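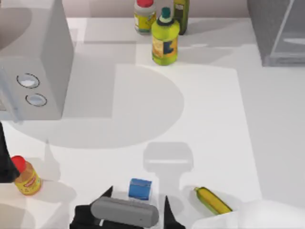
Old save files after moving Dorkance to a new computer

posted by Aurelia Zamfir

Hello everyone. I am playing Dorkance since July and I have 80 hours in my party game. Last evening I moved to a new computer and copied the save folder, but the game shows only the autosave from the first chapter. All the files are in the folder, I checked. My ranger Alix is level 11 and I would not like to start her again. Is there a setting that I have missed? I play the disc version, with the Brirnier expansion. Thank you in advance and sorry for my English.

Furtună

Your English is fine. Did you install the expansion before you copied the saves? The game hides any save made with Brirnier if the expansion is not there, and it gives you no message. This is what I would try:
Close the game.
Install Brirnier from disc 2.
Start the game once, go to the main menu, quit.
Copy the old folder again, and say yes to replace.
Please keep a second copy somewhere else before you do it. Also look at the colour of the save names. If they are grey, the patch is older than your saves, so you have to update first.

dicebag_moth

same thing happened to me, i just started over lol. lost 3,000 gold and a really good bow. second time is more fun anyway, try a cleric

Aurelia Zamfir

Furtună, thank you, it was the expansion. I had installed only the main game. The names were grey at first, then I updated and now Alix is back at the camp with all her equipment. One small thing remains, my hotkeys are the default ones again, but these I can set by hand.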